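**Reading handout, unit 4: Who gets to call a film a flop?**
Read before seminar. Bring one trade article of your own choosing, printed, with your doubts written in the margin.

Start with the word. "Flop" sounds like a measurement and gets used like one. Open any entertainment page and you'll find lists of flops, lists of careers "ruined" by a flop, lists of actors who "never recovered." Try to find a stated threshold in any of them. I've been assigning this exercise for years and students come back with very little.

## 1. The number you're given

The usual claim takes the form *Film X cost this much and made that much*. Both halves are shaky.

- **Cost.** Production budgets are mostly reported by people with a reason to shade them. A studio may want a film to look big before release and modest afterward. Marketing is often left out, and the article rarely tells you.
- **Revenue.** Gross is what audiences paid. Theaters keep a share, distributors keep a share, and the producer sees what is left. A headline that compares gross to budget is comparing two things that don't belong in the same sum.
- **Window.** Opening weekend, full run, or everything including streaming and TV rights? A film can look dead in the first and perfectly healthy in the last.

## 2. Worked case: *Rukano*

*Rukano* was a mid-budget family drama, Angus Galbraith's second feature as director, put out by Vestergaard in March. It opened on 1,374 screens. Within days it was being called a disaster, and the figure quoted everywhere was an average of 70 tickets per screen on opening day.

Maybe it was a disaster. But look at how that average was built. Vestergaard had booked the film wide, into a lot of small-town multiplexes that gave it a single afternoon showing. Those count as full screens in the average. Galbraith's first film opened far narrower and was praised for its strong "per-screen" performance. Same director, similar reviews, very different booking plan. I wouldn't hang a judgment about talent on that – and most of the coverage did.
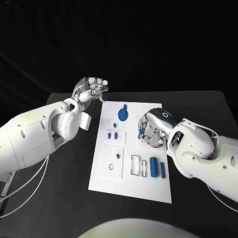
Note also who supplied the number. It came from Unent, a tracking service that sells its estimates to distributors. Its method page says it samples theaters and projects the rest. It doesn't say how the sample is picked. Of the articles in your packet, only one uses the word "estimate," and that one drops it by the second paragraph.

## 3. The career story

Once the flop is settled, a story gets attached. The lead of *Rukano*, Magdolna Medve, comes from an acting family, so the story wrote itself: famous parent, unearned chance, public rejection. Things to ask before you repeat it:

1. How many newcomers with no family name also had a poorly attended first film that year? (Nobody made a list of them.)
2. Did she stop getting work, or did she stop getting *covered*? Medve moved to stage and then to a long-running radio serial. The "where is she now" pieces skip both.
3. Does the article quote anyone who hired her, or turned her down?

I'm not asking you to believe family connections don't matter. They plainly open doors. What I doubt is that a handful of hand-picked names can show what happens after the door opens.

## 4. A word on audience scores

Plestico, the ratings site most of these pieces lean on, posts a score as soon as a film has any votes at all. For *Rukano* the score everyone quoted was taken before it had reached 1,000. Early voters are fans or people in a bad mood. Check the vote count before you quote the score, and check the date.

## For seminar

- Pick one sentence in your article that contains a number. Trace it back as far as you can and write down where the trail ends.
- Rewrite the headline so that it claims only what the article supports. Expect it to get duller.
- Galbraith's interview (packet, last item) blames the booking plan. He has an obvious interest in doing so. Read him as suspiciously as you read the others.

Margin notes are collected at the end of class.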